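Kleinkram in der Werkstatt ordnen

Schrauben, Dübel, Klemmen, Reste von Schnur und Draht: Das meiste davon liegt nach einem Umbau erst einmal durcheinander. Wer alles an einem Nachmittag sortieren will, gibt meist nach der Hälfte auf. Besser geht es in kleinen Portionen.

Zuerst wird grob getrennt. Metall kommt zu Metall, Holz zu Holz, Kunststoff zu Kunststoff. Erst danach lohnt es sich, nach Größe zu sortieren. Verrostete Schrauben mit beschädigtem Kopf gleich zum Altmetall geben. Einzelne Dübel ohne passende Schraube darf man behalten, sie werden beim nächsten Regal gebraucht.

Für Teile, die man selten braucht, reichen offene Kisten. Kleinteile unter 8 mm gehören in Gläser mit Schraubdeckel oder in ein Magazin mit Schubfächern. Die Gläser lassen sich unter ein Regalbrett hängen: Deckel mit zwei kurzen Schrauben von unten befestigen, Glas eindrehen. Eine einzige Schraube genügt nicht, der Deckel dreht sich sonst mit. Das Brett sollte mindestens 21 mm stark sein.

Beschriftet wird vorne und nicht auf dem Deckel. Malerkrepp und ein weicher Bleistift halten in einer trockenen Werkstatt jahrelang. Filzstift verblasst am Fenster. 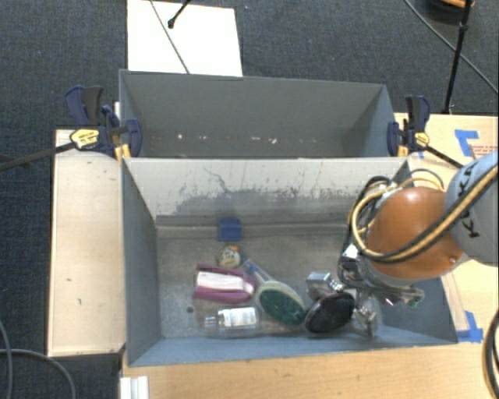 Wie tief darf eine Kiste für gemischte Sachen sein?

Eine Handlänge reicht. In tieferen Kisten sammelt sich unten, was man sucht, und man räumt jedes Mal alles aus. Wer nur tiefe Kisten hat, stellt eine flache Schale als Einsatz hinein und legt die häufig gebrauchten Teile dort ab.

Metallkisten ab und zu auswischen. Späne und Staub ziehen Feuchtigkeit an, und auf blankem Stahl gibt es dann Flecken. Ein trockener Lappen genügt, bei Flugrost etwas feine Stahlwolle und ein Tropfen Öl. Das Öl wieder abreiben, sonst klebt der nächste Staub daran fest.

Werkzeug, das täglich gebraucht wird, hängt an die Wand. In meiner Werkstatt ist das eine Lochplatte von Plateck, 59 cm breit, mit Haken von Kuster. Die Haken sitzen recht locker, ein Stück Gummiband hinter der Platte hilft. Schwere Hämmer nach unten, Sägen mit dem Blatt zur Wand.

Leim, Lack und Silikon getrennt lagern und frostfrei. Auf jede Tube kommt das Datum, an dem sie geöffnet wurde. Meine Reste vom Juli waren im Dezember nur noch zum Wegwerfen gut.

Gertraud Tanner, 27.12.2019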